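Zarden Automatic Pool Safety Cover

Product Overview

The Zarden is a track-mounted automatic cover for residential in-ground pools. It is manufactured by Lumusell and supplied through authorized dealers only. When closed, the cover spans the full surface of the water and is held along both long sides in aluminum track, with a rigid leading edge at the front and a roller housing at the rear. It is intended for households with children or pets, and for owners who wish to secure a pool at times when no adult is present.

The cover does not replace adult supervision. Owners should continue to maintain fencing, gates and alarms as required by their local code.

Operation

The cover is opened and closed by a keyed wall switch. The switch must be mounted in a position that gives the operator a clear view of the whole pool. It operates only while the key is held in the turned position, and the cover stops when the key is released. A standard pool takes nearly 60 seconds to cover from end to end. The key should be removed after each use and kept out of the reach of children.

A touchpad control is available as an option. It requires a four-digit code and follows the same hold-to-run rule. Remote operation by phone is not offered on any Zarden model.

Fabric and Hardware

Cover fabric is reinforced vinyl with heat-sealed webbing at both sides. It is stocked in navy, tan, light gray and forest green. Other colors may be ordered, and additional lead time will apply. Ropes, pulleys and sliders are sold individually as well as in a complete service kit.

The drive motor is sealed and is installed inside the roller housing. Where the housing is recessed below the deck, a working drain must be provided. Lumusell will not cover motor damage under warranty if the recess has been allowed to fill with water.

Sizes and Pricing

The Zarden is made to order. The largest pool that can be covered by a single unit is 1,350 square feet. Pools of irregular shape can usually be fitted with top-mounted track, provided that the deck extends far enough beyond the waterline on all sides. Your dealer will measure the site before an order is accepted.

Replacement fabric, any stock color: from $2,219
Deposit on a new system, applied to the final price: $3,000

Prices do not include electrical work, deck alterations or sales tax.

Installation

Installation must be carried out by a dealer who has completed the Lumusell training course. Electrical connections must be made by a licensed electrician and must be protected by a ground fault circuit interrupter. Owners who are building a new pool should contact a dealer before the deck is poured, as the track and housing are easier to conceal at that stage.

At the end of the installation, the dealer will demonstrate the cover to all adult members of the household and provide two keys. Additional keys can be ordered by the registered owner in writing.

Routine Care

Rinse the tracks with a garden hose once a month during the swimming season. Leaves and standing water should be removed from the top of the cover before it is opened. A small submersible pump, the Fumov, is supplied with every system and should be placed on the closed cover whenever rain is expected. Do not walk on the cover except in an emergency.

Keep the water at its normal level. The cover relies on the water for support, and a pool that has been partly drained must not be covered.

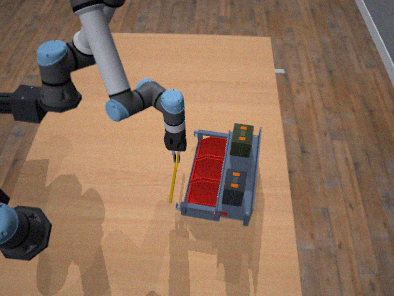
Ratih Simanjuntak writes that her cover began to pull to one side in its second season, and asks whether this can be corrected at home or whether the fabric has to be replaced. She adds that the left track had collected a good deal of sand after the patio was relaid.

Uneven travel of this kind is most often caused by debris in the track or by a difference in rope length. The track should be rinsed first, with the cover fully open. If the leading edge is still out of square after rinsing, stop using the cover and arrange a service visit. Rope adjustment is not an owner task. Fabric replacement is seldom needed for this fault alone.

Warranty and Service

The motor and mechanism are covered for five years, and the fabric for seven years on a declining scale. Registration must be completed by the owner after installation. Warranty terms may be transferred once, to the next owner of the property, on written request.

Service appointments and parts orders are handled by Flor Giraldo at the Setiawan service center. Closing-season inspections are available through the first week of December. Please have the serial number ready when you call. It is printed on the plate inside the housing lid.

Page last revised Thu 5 September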